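How to get a car ready for a winter of standing still

Every December a certain sort of car disappears from the road. It goes under a sheet, its owner says goodnight to it, and in spring everybody is astonished that it won't start. I did this four years running with a Hovmont coupé, so I can speak with some authority on the astonishment.

What follows is the routine I use now. It takes an afternoon, two if you stop to admire your work, and it suits any ordinary petrol car that will be left alone for a few months. Diesels are much the same. Electric cars have their own rules and the handbook will tell you what they are, at length.

What you need

A battery maintainer (I have a Skiltholm, mostly because the shop was out of everything else)
Fresh engine oil and a filter
A decent tyre gauge and a pump
Coolant tester
Car shampoo, wax, a bucket and more old towels than you think
Two wheel chocks
A breathable cover, the kind meant for indoor use

Step 1: Wash it properly

Dirt left on paint all winter doesn't get any friendlier. Wash the whole car, rinse out the wheel arches, and pay attention to the seams at the bottom of the doors, where mud goes to retire. Then take it for a drive to shake the water out of the brakes. Dry it, wax it, and clean the inside as well. One forgotten crisp under the passenger seat will feed a mouse for longer than you'd believe.

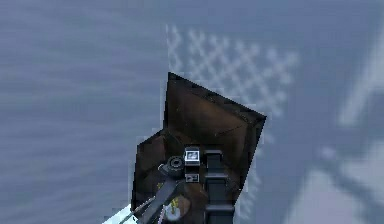

The floor, seen from above, before the car goes in.

Step 2: Change the oil now, not in spring

Used oil carries acids and moisture, and you don't want those sitting against the bearings until the daffodils come up. Warm the engine, drain the old oil, fit the new filter, fill to the mark and run it for a few minutes so the clean stuff gets round. Check the level again once it has settled. Write the mileage down somewhere other than the back of your hand.

Step 3: Fuel

Opinions vary, and the people who hold them are always in the queue ahead of you. On an older car with a steel tank I fill it nearly to the top, to leave less room for damp air. If the car will stand for more than three months, add a fuel stabiliser before that last fill and drive home on it, so that the treated petrol reaches the engine as well. Follow the dose on the bottle. Doubling it does not make it twice as stable.

Step 4: Coolant

Test the antifreeze even if the garage is attached to the house. Mine is rated down to minus 20 and the coldest night I've had in there came to minus 13, which felt like plenty of margin until I remembered the year the side door blew open. Weak coolant should be drained and replaced with the right type for the engine. Don't mix colours and hope.

Step 5: Tyres

Pump them up a little above the normal figure, but never past the maximum on the sidewall. I take mine to 34 psi and tie a label to the steering wheel to remind me to let them down again. Kazue Shibata, who keeps a far nicer car than mine two streets away, rolls hers forward by half a wheel turn every few weeks to avoid flat spots. She has never missed one. I have managed it twice, and was insufferable both times.

If you own axle stands and a level floor, you can lift the car instead. Use the proper jacking points, and don't leave it resting on the jack itself, however solid it looks at the time.

Step 6: Leave the handbrake off

A handbrake left on all winter can stick its shoes to the drums or its pads to the discs. Put the car in gear (or in Park), chock the wheels front and back, and let the lever down. Then put a note on the dashboard, so whoever moves the car next knows what's holding it still.

Step 7: The battery

A car draws a small current even when it's asleep, for the clock and the alarm and whatever else it's dreaming about. Connect the maintainer with the mains switched off, red to positive first, then black to the earth point named in the handbook. Switch on and check the light does what the instructions say it should. Route the cable where you won't trip over it with a tray of seedlings.

Where there's no socket, take the battery out and charge it in a dry, ventilated place once a month. Check first whether your radio needs a code. Ignacio Ibarra drove to the coast and back in complete silence one April, and he'd want me to mention it.

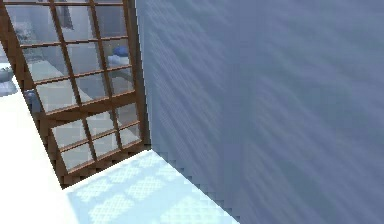
Can I just start the engine once a week instead?
It's better not to. A few minutes of idling puts water in the exhaust and never gets the oil properly hot, so either drive the car for a good half hour or leave it be.

Step 8: Keep the mice out

Block the tailpipe with a wad of wire wool, and the air intake too if you can reach it. Tie a bright ribbon to each wad and let it hang somewhere obvious. You'll need to take them out before starting up, and you will have forgotten by then. I've tried peppermint oil. The car smelt like a dentist's until June and the mice carried on as before.

Step 9: Cover it

Wait until the engine and the bodywork are completely cold and dry. Use a soft cover that breathes, never a plastic tarpaulin, which traps moisture against the paint. Mine is a Tratby and fits everywhere except the door mirrors. Leave the windows open by a finger's width under the cover if the garage is dry, and closed if it isn't.

Step 10: Tell the insurer

Ask whether you can switch to laid-up cover, and declare the car off the road if you're not keeping it taxed. Both jobs can be done with a cup of tea in the other hand.

Waking it up again

Ribbons out first. Then tyres back to normal pressure, fluids checked, a look underneath for puddles, maintainer off and unplugged. Press the brake pedal a few times before going anywhere. The first few stops may grumble as the surface rust comes off the discs, so try them somewhere quiet, at walking pace, and take the label off the steering wheel before you set off.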